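Stornia Manipulation Laboratory
Notebook entry, Mar 21, 2019
Entry by Iolanda Prado

Purpose of the session

The purpose of today's work was to extend the Lucero demonstration set with thin, flat objects. The existing set is made up mostly of boxes and cups, and the policy trained on it in January performed poorly whenever the object was wider than the gripper and only a few millimeters high. Vicente Garrido requested additional examples before the next training run, with the wrist camera as the only image source.

Setup

The arm was operated by hand through the leader device. The wrist camera was left at its usual mounting and its exposure was locked before the first episode. The joint zero check was completed without correction. Recording software was the Brorotness build already installed on the station computer; the newer build was not used, as its time stamps have not yet been compared with the old ones.

The work surface was the green marbled one. It reflects the overhead light strongly at certain wrist angles, and this was accepted for the present batch. The object was the children's puzzle with the light blue border and the two holes along one side. Episodes were divided into two groups, those in which the puzzle is held upright and those in which it lies flat.

For the upright group, the operator was instructed to keep the illustrated side toward the camera and to grip low, so that as much of the picture as possible remained in view. The large white flower and the pink area serve as convenient landmarks when episodes are later checked for orientation.
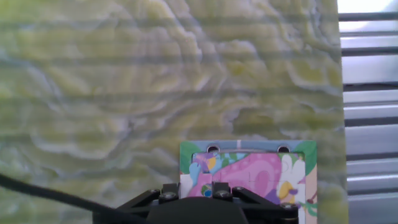
Episode counts and rejections

Episodes recorded: 114
Episodes kept: 100
Episodes rejected: 14

Of the rejected episodes, 7 were stopped by the operator on account of a slipped grip. The remainder were discarded during review for dropped image frames or for a missing end marker. With today's additions the thin-object portion of the set stands at 282 episodes. Rejected episodes have been moved to the holding folder and should not be deleted until Vicente has examined the gripper current traces.

Labels

Each kept episode carries a start state, an end state and a short text instruction. The wording "pick up the puzzle" was used throughout. Earlier entries in the set use "card," "board" and "tray" for similar objects, and these should be brought to a single term before training. The start state for the flat group records the rotation of the puzzle to the nearest quarter turn only. Finer values can be computed from the images if they are required.

Observations on the flat group

The approach is the difficult part of these episodes. When the gripper is low and close to the puzzle, its housing covers the near border, and the operator must judge the final distance from the far edge and the side holes. Operators tended to pause at this point. Such pauses were left in the recordings. It remains to be decided whether they should be trimmed, given that a policy may learn to stop there as well.

Glare on the marbled surface is strongest to one side of the object. Any future batch on this surface should include several lamp positions.

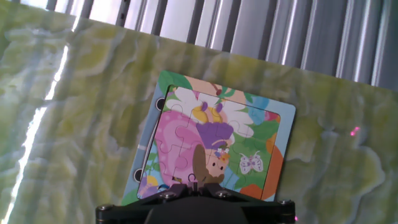
Vicente Garrido, on reading the draft of this entry, advised against trimming the pauses at this stage. His view is that the full recordings should be trained on once as they stand and the trimmed version prepared as a separate copy, so that the two may be compared on the same held-out episodes. He also asked that the rotation of the puzzle be logged more finely from the next session onward, as a quarter turn is too coarse for the grasp analysis.

Both points are accepted. The trimmed copy will be stored under the Weltevwood directory with the same episode numbers.

Outstanding

Compare time stamps between the two Brorotness builds.
Replace "card," "board" and "tray" in the older labels.
Add a rotation field to the episode form.
Book the station for a second flat-object session, with the lamp stand.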